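Ronley Robotics Club: Questions We Get a Lot

Last updated February 3, 2022

Hi! I run the after-school robotics club at Ronley, and every winter my inbox fills up with the same handful of questions from parents and students (and a couple of curious neighbors). I finally sat down and typed up the answers. If yours isn't on the list, write to me through the club page and I'll get to it, usually late in the evening.

What are you working on this year?

We're doing a table-clearing project. We call it Tramico, a name the students voted on in the fall, and I've stopped asking what it means. The idea is that an arm with a two-finger gripper picks up plates, cups and bits of trash and puts each one where it belongs: dishes on the tray, trash in the bin. It sounds easy until you try to write down how you pick up a plate. We lost two whole meetings to plates!

Is this a competition team or just a club?

Both, sort of. We enter the Prendthorpe Challenge in the spring, and anyone who wants to go can go. But plenty of our students have zero interest in competing and just like building things and messing around with code. They're every bit as welcome, and a few of them do the best work in the room.

My kid has never written a line of code. Is that a problem?

Nope. Most of them haven't when they start. We spend the first few weeks on small stuff, like getting the gripper to open and close when you press a key, and then making it do that without the key. Some students fall in love with the code side and some never touch it again after that, and I'm fine with either one. We also need people who will measure things, keep the notebook, swap worn parts and set the table the same way over and over.

What does a normal meeting look like?

Snacks first, always. Then everybody splits up by job. One group is at the arm, one group is looking over the last batch of runs on the laptops, and whoever is left is usually arguing about the notebook. At the table, one student stays at the keyboard with the stop button and another handles the dishes. We write down every run, good or bad, and I'm a real pest about the bad ones.

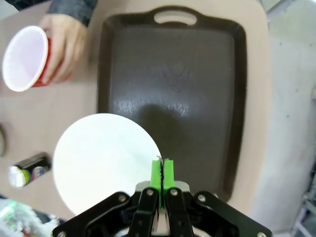 Urrutia

The green pads on the fingertips get more questions than anything else we own, so let me take that one next.

Why are the fingertips green?

Because that's the color we had! The bright color does help when we're looking through the pictures from the wrist camera, and it's easy to tell whether the fingers are closed. With them pressed together you get just a thin dark seam down the middle, and our newer students learn to look for that before they start a run. If you can see more than a seam when it's supposed to be closed, stop and go check the screws on the finger links.

Do you use real dishes?

We use a real tray and real tableware, yes. The big brown tray with the oval handle cutout is everybody's least favorite, mine included. It's glossy, so the room lights bounce off it, and in some of our early tests the program was convinced there was something sitting in the middle of it. We talked about swapping it for a dull one and decided to keep it, since a restaurant wouldn't swap theirs for us. The round white plate is a different sort of headache, being so flat. The red cup is the crowd-pleaser. Everyone wants to do the cup.

Can a person be working at the table at the same time as the robot?

We have our own rules for this, and every student reads them out loud at the first meeting (yes, out loud, and yes, they groan). One person at a time reaches over the table. The student at the keyboard has a hand on the stop button the whole time. You say "hands in" before you reach and "hands out" when you're done, and the arm doesn't move until the keyboard person has repeated it back. Long hair gets tied up, and dangly bracelets go in your bag.

What about the trash part?

Cans and crumpled packaging are in the mix, and they're harder than you'd think. A can lying on its side likes to roll if you nudge it. Packaging is worse, because it never has the same shape twice. If you have clean, empty wrappers and small cans at home, please send them in. Rinse them first. I'm begging you.

How much does it cost?

It's 50 dollars for the year, which covers snacks, the club shirt and a share of the parts. If that's a stretch for your family, send me a note and we'll sort it out quietly. The Prendthorpe entry fee comes out of our fundraising. The December bake sale brought in 525 dollars, so the fee is paid and there's a little left over for a spare set of finger pads. Thank you to everyone who baked, and to whoever made the lemon bars, please make more lemon bars.

How well does it work?

Depends on the day! On our last full count it got the right item to the right place 67 percent of the time. That's with the table set up the way the challenge rules describe, and no help from us. Plates drag that number down quite a bit. I'd love to see it higher by spring, but I'd rather have a number we believe than a pretty one, and the students who keep the notebook have gotten very strict about what counts.

Can my student join in the middle of the year?

Sure. New people usually start on the notebook for a meeting or two so they can see how everything fits together, and then they pick a group. If they want to be on the Prendthorpe team, sooner is better, as we'd like everyone who goes to have run the table a few times.

Can parents come and watch?

Please do! The last half hour of any meeting is fine. Stand behind the tape line, and don't be offended if a student tells you to step back. If you know how to solder, I may hand you something.

What should students bring?

Closed-toe shoes, a pencil and a water bottle with a lid that really closes. Laptops are optional. We have enough to share, although the slow one is very slow and it always goes to whoever walks in last.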